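Talks > School Governance > Speaker notes

January – posted by the Sostholm schools desk

Do mergers help pupils?

Open with the claim: bigger school groups get better results. Ask who measured it.
– The Wang survey covered 213 schools. Only 15 had merged. Pause here.
– Flolside joined a group and its scores rose. They were rising before that, too.
– Savings: I keep hearing 10 percent. I have yet to see the accounts.
– Parent seats on boards. Two at Flolside, both appointed. Is that a voice?
– Take questions on staffing, but don't guess at numbers.

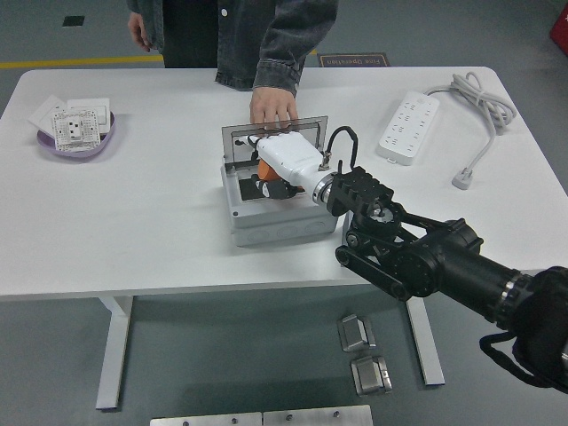 Related talks
Who picks the school board?
Sokico and the price of school software
Small schools, long bus rides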